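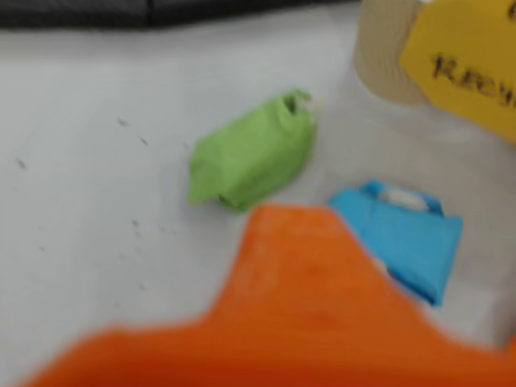 Wrist camera: blur on approach, orange gripper

trelside_dan
Build is a five-axis arm on the bench at the Relurton workshop. Gripper is printed, orange PETG, camera on the wrist looking past the fingers. The job is sorting small soft things on a white surface, currently one green and one blue. Detection is fine with the arm parked. On the approach everything smears and the boxes jump about. The gripper goes soft along with everything else. Exposure is on auto. Lighting is the ceiling tubes and nothing else. What would you change first?

Begay
Exposure. Fix it manually and make up the difference with light. Auto will happily pick a long shutter under ceiling tubes and there is no software cure for that afterwards.

kfahy
Disagree on the order. If the gripper is blurred as well, and the camera is bolted to the same wrist, the two should be moving together. A long shutter alone would smear the bench and leave the gripper fairly sharp. Check the camera mount for flex before spending money on lamps.

Begay
Or the gripper is simply too close to be in focus. Fixed-focus lens, part right up against it. You can't separate the two from one still.

kfahy
Fair, but the lettering on the yellow card is doubled as well as soft. Defocus gives you a smooth spread. Doubling says the camera went one way and came back during the exposure. I'd put money on the bracket.

trelside_dan
Bracket is printed too, 12% infill, single screw. I can move it with a fingertip.

kfahy
There you are then. Two screws, solid infill, and a rib down the back.

Lelby
Separate point. The gripper takes up most of the lower half of the picture and the bottom of the blue one is tucked behind its right shoulder. Even with a perfect shutter you lose part of the object at the moment you need it. Tilt the camera or move it out to the side.

Begay
Moving it out to the side makes the lever arm longer and the flex worse. I would leave it where it is and narrow the shoulders on the next print.

Lelby
Only if he keeps the same bracket, and he isn't going to. Also wipe the surface down. Those dark specks on the left will end up as detections sooner or later.

trelside_dan
Reprinted the bracket on Monday, solid, two screws. Locked the exposure at 5 ms and clamped a desk lamp to the shelf. Picture is darker but the card is readable on the move. Shoulders not touched yet.

Begay
You changed both at once, so we still don't know which it was.

trelside_dan
Correct. Will put the exposure back to auto tomorrow and log a run with the new bracket only.

Kevin Fahy (kfahy)
Post the log whichever way it goes. Same speed as before, please, and leave the lamp off.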